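Home | Notebooks | Cells | Data | Archive | Log out

Print this page
E-mail this page

Løken cell notebook

5/22/26

Collection on the desk-tidying task, two-arm cell. Octavio Carhuamaca driving, me logging and resetting. Target was 100 episodes by end of shift. We won't make it and I'm not going to pad the count with junk to get there.

Started late. Left wrist cable had worked its clip loose again, so the first job was re-dressing it. Still not happy with the loop over the wrist. It wants to be shorter, but if it's shorter it pulls when the arm reaches for the back corner. Left it long. If the policy ends up learning what a dangling cable looks like, it can join the list.

Task text as handed down from the Arnevier side: "put the scissors in the tray." That's all of it. I wrote back in April asking which scissors, which way round, and whether one pair or all of them. Answer was "operator's discretion." Operator's discretion is how we got the Bala set, where Ottar Åberg always laid things handle first and everybody else did whatever they liked, and then people spent weeks wondering why the model dithered over the drop. I looked at those episodes. The model dithers because the data dithers.

So for today Octavio and I made our own rule and I'm putting it down in writing: scissors get picked closed, carried blades down, lowered into the tray. No throwing, no dropping from height. If the grip slips, the episode is marked as a slip and kept. If the operator corrects in mid-air for more than a moment, also kept, but tagged. What gets thrown out is anything where a hand goes into the cell.

Yellow tray stays at the back left, pen holder beside it. I wanted to move the tray between episodes and was told no, the baseline needs it fixed. Fine. Then please let's not write "generalizes across layouts" in the report this time.

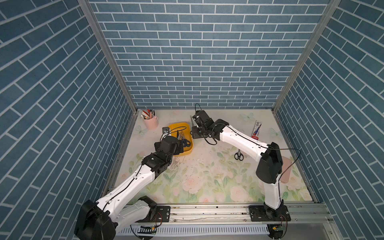
Do we need both arms recorded for a task that one arm can do? It depends on what the set is for: if it's going to train a two-arm policy then the arm that waits has to be in the data, since waiting is something it has to learn too, and if it's only for single-arm picking then the second stream is dead weight and should be dropped before training.

I don't think anyone upstream has decided which of those it is. We record both.

Middle of the shift. 12 episodes rejected so far. Most are the boring kind, late trigger on the recorder so the start pose is missing. Three are real: gripper closed on one handle loop only and the pair swung. Octavio wants to keep those as recovery examples. I said they're only recovery examples if somebody recovers, and in these he stopped and re-homed. Moved them to the reject folder with a note. He can argue it with Ottar.

On the mat. The flowered one is still in. Olleo people like it because "varied texture helps," and maybe it does, but I have yet to see the comparison. It has brown scuffs in front of the tray now and there is grit around the middle. I'd like to either clean it before every session or never clean it. Cleaning it whenever somebody feels like it gives us a hidden variable that lines up nicely with who was on shift. Suggest never, until this set is closed. Same goes for the blue brick panels: leave them alone.

On speed. Octavio is quicker than I am on the leader arms and his paths are smoother. Mine stop and start. The easy answer is to use only his episodes, and I expect somebody will propose it. I'd be careful. Smooth demos by one person look great in the replay viewer and say very little about what happens when the gripper arrives a finger's width off. I'd want a held-out run by somebody else before believing any success number, and I'd want that number from the cell, with a person writing down failures. Validation loss went down on the Bala set too.

Things left open:

– Start pose. Three different ones in the folder. Pick one or randomize on purpose.
– Cable clip, left wrist. Needs a proper part, the tie won't last.
– Ask Arnevier again about the task text. Attach this page.
– Ottar to spot-check the slip tags, without looking at mine first.

Backed up to the shelf drive before we powered down. Checksums match. Rail bolts on the left plate checked by hand, right plate not done, do it before homing tomorrow.

Print this page
E-mail this page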